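September 19, 2021

Reinstalled Groltach on the tablet last night, after swearing in the spring that I was done with it. Woo-jin had messaged to say the new season "fixed everything." He said that about the last season too. He said it about Curari, and Curari shut down its servers before I'd even finished the tutorial island.

So, what got fixed. The energy bar is gone, which sounded great until I found the stamina bar. It is green where the old one was yellow. You get 30 stamina, a raid takes 11, and it fills back up at a speed I can only guess was picked by somebody who sells stamina. I did two raids, had eight points left over that were good for nothing, and got a pop-up offering me a "Sunday Rescue Bundle." I wasn't aware I needed rescuing.

The base building is better, I'll give them that. Walls snap together now and you can pick one up after placing it without losing the stone. But my old base is in "legacy storage," and to take it out of legacy storage you need keys, and the keys come from raids. See above.

Then there's the whole gem generator business. Kamran posted a link in the guild chat this morning, some site that says it will add 780 gems a day to your account. No download, no password, "100% undetected." I asked him if he'd tried it. He said no, but his cousin's friend had. I asked whether the cousin's friend still had an account. No reply to that one, though the little icon showed he'd read it.

I clicked through on the old laptop out of pure nosiness. You type your player name, a fake-looking progress bar crawls along, lines of green text roll by as if a computer in a movie is thinking, and at the end it wants you to fill out two surveys and install a different game to "prove you are human." I typed my player name as "asdfgh" and it found that account just fine. It told me asdfgh was eligible. I closed it there. What bothers me is that the comments under it are all five stars and all written in the same style, every one of them "bro it work thank."

Broke off at noon to eat and get away from the screen for a bit.
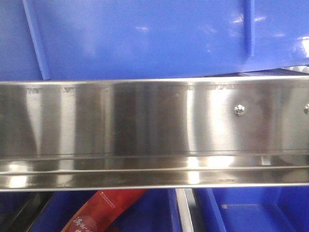 *Blue bin, steel rail. Sunday, no gems.*

Back on after lunch. Frauke was running the guild raid, which means somebody was, for once. She had us wait at the gate until everybody's shields were up, and we took the second tower without losing the healer. I'd like to say I helped. I was mostly at the back hitting a skeleton that I think had got stuck in a wall. It still counted as a kill, so I'm on the board with 1,737 points, a good way under Nkechi, who plays on her phone on the bus and has never spent a cent on it, or says she hasn't. I've seen her cape. I have my doubts about that cape.

Ferenc wants us all to move over to Jukell when it opens up in December. His pitch is that it has no ads, no bundles and no timers. Fine, then how does it pay for itself? He sent me the trailer again. The trailer has a dragon in it and not one second of anybody pressing a button. I watched it twice to be sure. I told him I'd look at it in the new year, once other people have found out what the catch is. He called me a miserable old goat. He's older than I am.

Also, the Adeleke map is coming back for a week, and the chat has gone soft over it. Everyone remembers it as the best map they ever made. I remember the lag at the bridge and that you could hide under the dock and shoot people through the planks, and that Woo-jin did this to me for most of a weekend. I'll play it. I'm just saying I remember it.

Turned off the auto-renew on the season pass, then went back in to check, and it was on again. Turned it off a second time and took a screenshot. If there's a charge on the card I'm sending them the screenshot, for whatever good that does. Last time support wrote back to thank me for my feedback about the music.

Stamina should be full by ten. I might do one raid before bed, if only to get the first key and see whether my old base still has its roof.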